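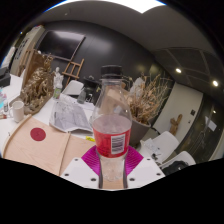 Bottle held low between the finger pads, seen from the camera on the hand-held gripper. Demonstration room, Gilia.

Visit report: Gilia demonstration room and teaching area
28/01/2022

Purpose of the visit

We went to Gilia to see how the company records handling tasks by hand, and to compare that with the remote-control station we have been using at Vumach since November. Our station works, but training an operator on it takes longer than we planned for, and the delay between the operator's hand and the arm makes small corrections slow. Gilia's approach drops the arm during recording. A person holds the gripper, does the task, and the camera on the tool records what the gripper sees. The arm comes in later, when the learned motion is tested.

Our host was Mio Nishimura, who runs the recording side. She gave us most of an afternoon and let both of us use the equipment.

The room

Gilia records in an ordinary furnished room. There is a white table in the middle, white chairs, a television on a dark gray wall, a tall arrangement of dried stalks in a pot, and a good deal of small stuff on the table itself: papers, a mug, a figurine, a cardboard sculpture. Nishimura's position is that a cleared bench under fixed lamps gives tidy recordings and a policy that fails on the first cluttered table it meets. The objects are moved between sessions and the sessions are also run in other rooms of the building.

We asked whether the clutter slows people down. She said it does at first, mostly when the demonstrator has to bring the tool in from a low angle, and that they accept the cost.

The tool

The gripper has two white plastic fingers with magenta ribbed pads. The pads are the part that gets replaced. An earlier smooth version let plastic bottles turn in the grip when the wrist was tilted, and a turning bottle ruins the recording for any task where the label has to end up facing a given way. The ribbed pads were the fix. They come from a supplier called Jarkora and are swapped when the ribs begin to round off.

The camera has a very wide lens. In a single view it takes in the fingers, the object between them, the table, the far wall and the ceiling lights. That width is needed for two reasons. The position of the tool is worked out afterward from the video together with a motion sensor in the handle, and the calculation needs fixed things to look at even when the gripper is close to the table. The learned policy also gets the same view at run time, so it has to include enough of the surroundings to find the next object.

The tool weighs 400 grams with the battery in. That sounds light. After twenty minutes of holding it out over a table it does not feel light, and my colleague and I both started resting an elbow, which Gilia discourages.

The bottle task

The task we were shown is simple to describe: take an upright bottle low on the body, lift it, carry it to another place on the table, set it down upright, release. The demonstrator starts with the tool well back, approaches level, closes on the lower part of the bottle and pauses briefly before lifting.

Grip height was discussed at length. A person picking up a bottle by hand usually takes it by the middle. With two flat pads on a thin-walled bottle, the middle gives way under pressure, and the cap end swings when the tool moves sideways. Gripping near the base is stiffer. It also leaves the label and the cap in view, which helps with the later tasks that depend on them. The drawback is clearance: the fingers come close to the table, and a demonstrator who lowers the tool a little too far will drag the tips.

Clear bottles are on the list on purpose. The upper part shows whatever is behind it, so the look of the object changes with every change of background. Nishimura said the first policy, trained mainly on opaque containers, would close its fingers on empty space beside a clear bottle. Adding clear ones with different labels and caps cured most of it.

Learning to demonstrate

New demonstrators get a short talk and then practice. The instructions are on one sheet:

Hold the tool by the handle only. Keep the free hand behind your back.
Start every recording from the marked pose.
Move at half the speed you would like to.
Close fully before lifting. Open fully before backing away.
If you miss, do not correct with the free hand. Finish the motion, mark the recording as a miss, and start again.
Do not cover the lens with a sleeve.

The rule about misses caused some debate. Gilia keeps failed grasps that the demonstrator recovers from using the tool alone, and stores them under a separate label. They discard anything where a hand enters the view. At Vumach we have been discarding both. I think we should change that.

My own first attempts were poor. I closed early, before the pads were on both sides of the bottle, and pushed it along the table. The habit comes from using my own hand, where the fingertips report contact. With the tool you have to look. By the end I was getting usable recordings most of the time, though Nishimura rejected two for speed.

Volume and throughput

For the bottle task the current set is 1,000 accepted demonstrations. An experienced demonstrator records some 142 in a working day, including breaks and resets. Resets take more of that time than the demonstrations do: the bottle goes back, other objects are shifted, the tool returns to its start pose. Gilia has nine tools, and they are shared among several tasks.

Our remote station is well below that rate. The comparison is not quite fair, as our recordings come with the arm's true joint positions and theirs have to be reconstructed from video. Reconstruction fails on part of the material. Typical causes are fast turns, a blank wall filling most of the view, and people walking past. Nishimura did not give a failure rate for publication.

Playback on the arm

We then moved to a second room to see a policy running on a Kuroda arm fitted with the same fingers, pads and camera. It handled upright bottles on a plain table without trouble. With two bottles close together it hesitated, moved toward one, backed off and took the other. The motion is slow and has the same pause before lifting that the demonstrators are taught, which was a useful reminder that whatever is put into the recordings comes out again.

One limit was clear. A person holding the tool can reach almost anywhere by stepping sideways or leaning. The arm is bolted down. Some recorded motions end in poses it cannot reach, and these are filtered out before training. Gilia now marks the arm's reach on the floor with tape for tasks where too much was being lost this way.

There is no force sensing in the tool. For bottles this does not matter much. For inserting a plug or turning a cap it does, and Gilia uses remote control with force feedback for those tasks. Nishimura sees the two methods as dividing the work by task, and after trying both I would agree.

Points to follow up

Ask Gilia for the drawing of the finger mount, to see whether it fits our wrist flange.
Order a set of ribbed pads from Jarkora and try them on the remote station first.
Stop deleting recovered misses at Vumach. Agree on a label for them.
Record one task both ways, with the same operators, and compare time per accepted demonstration.
Check the lighting in our own room. Ours has one bank of lamps over the bench, and all our recordings to date were made under it.

Gilia has offered a second visit once the cap-turning work is further along. The loan of one tool was also discussed, with terms still to be settled.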